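Sudero House Residents' Group
Minutes of the November meeting
Held in the ground floor lounge, 7.15 pm

Present: residents from all three landings, plus two people from the Rinov Road flats who came along to see how we run the bedding and clothes swap. Welcome!
Apologies: received from flats 6, 11 and 19.

1. Minutes of the last meeting
Agreed, with one change. The entry on the drying room should say that the new line goes up on the window side. The old line stays where it is until then.

2. Matters arising
The shelf in the bike store is up and already full of helmets. The letterbox for flat 9 has been mended. The key for the meter cupboard is still missing, so please have another look in coat pockets and kitchen drawers. A new one can be cut but it has to be ordered through the landlord's office and that takes a fortnight.

3. The swap
This took up most of the evening and a very good evening it was. The last swap passed on 84 bags of clothes and bedding, our best so far by a long way, and the lounge was clear again by teatime. Children's bedding went first, then coats, then anything fleecy. Towels went slowly until someone had the bright idea of tying them up in pairs with ribbon, and after that they flew out of the door.

The next one will follow the same pattern, with doors at 10 am for drop-off and 11 am for choosing. The meeting was keen to keep the long gap between the two, as sorting takes time and it's so much nicer to browse when the duvets are in one place and the jumpers in another.

Tables: six from the lounge, two from the church hall. Rails: the Stesitz shop has kindly said we can borrow theirs again. They need to go back the same evening, with the hangers.

Leaflets: the last print run was 2,000, which covered both estates and left a small box over. Agreed to print the same number, on yellow paper this time so they stand out on the doormat. The wording will say "clean and wearable" near the top in larger letters. We had a few very tired pillows last time and they are hard to get rid of.

4. Money
The swap tin and the cake table together brought in £222 last time. Agreed to spend part of it on clear storage sacks and a decent roll of labels, and to hold the rest for the spring plant sale. The cake table alone would have paid for the sacks! Lemon drizzle requested again by several voices.

5. Sorting at home before the swap
A lively item. Last time a lot of bags arrived with everything mixed together, and the sorting table was still busy when the doors opened. It was agreed that a short guide should go out with the leaflets, and people threw in their own ways of doing it. The ones written down were:

Put the whole lot on the bed first. You can't get into the bed until it's dealt with, so it does get dealt with the same day.
Start with the big things. Once the blankets and comforters are folded and off, the pile is half the size and you can see what is left.
Keep sheets with their pillowcases. A matching set tucked inside its own pillowcase is a lovely thing to pick up from a table.
Soft toys go in their own bag.
Check every pocket (see item 2, meter cupboard key).
Odd strips of cloth, belts and sashes go in a small bag pinned to the larger one, so whoever is sorting can match them up.
Anything you aren't sure about, leave till last. It often decides itself.

There was some disagreement about children's character bedding. One view was that it dates quickly. The other, which carried the room, was that it is always the first thing small hands go for and we should have a table of it near the door. Table agreed.

The picture was liked very much. It has the Hello Kitty sheet, the yellow blanket with the little animals on it and a proper heap of clothes, and everybody who saw it said it looked just like their own bedroom the night before a swap.
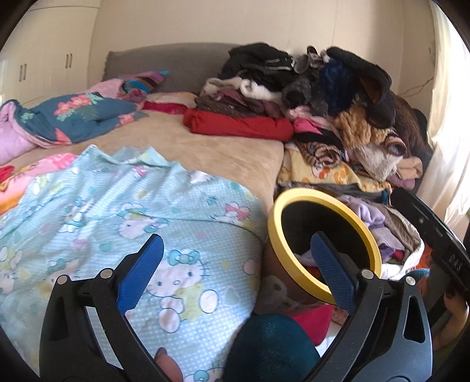
Son asked whether the guide could say something about washing, as it is no use having a beautifully folded blanket that smells of the loft. Son added that thick plush ones need a full day on the line at this time of year and people should be told to start early. Warmly agreed, and a line will go in: wash by the weekend before, dry fully, then fold. The drying room can be booked in two-hour slots on the sheet by the lift, and anyone with a big load may take two slots in a row that week.

The people from Rinov Road asked if they might use the guide for their own swap in the new year. Of course they can. They will send back anything they would change.

6. Left-over items
Last time the unclaimed bags sat in the bike store for too long. Agreed that they go the same afternoon. Good coats and blankets to the Stesitz shop, towels and worn sheets to the animal shelter, everything else to the textile bank behind the car park. Two cars offered, one more would be handy.

7. Any other business
The lounge kettle trips the switch if the heater is on. Please use one or the other until it has been looked at.
A request for a mending table at the swap, with buttons and thread, met with great delight. Two machines offered already. It will go by the window for the light.
Flat 14 has a single mattress protector, unopened, free to whoever would like it.

Actions
Leaflet wording and yellow paper: landing one.
Guide, with the washing line added: landing two.
Rails, church hall tables and the third car: landing three.
Drying room sheet to be put up by the lift: done at the close of the meeting.

Meeting closed at 8.50 pm. Next meeting in the lounge, same time, the week after the swap. Bring a mug.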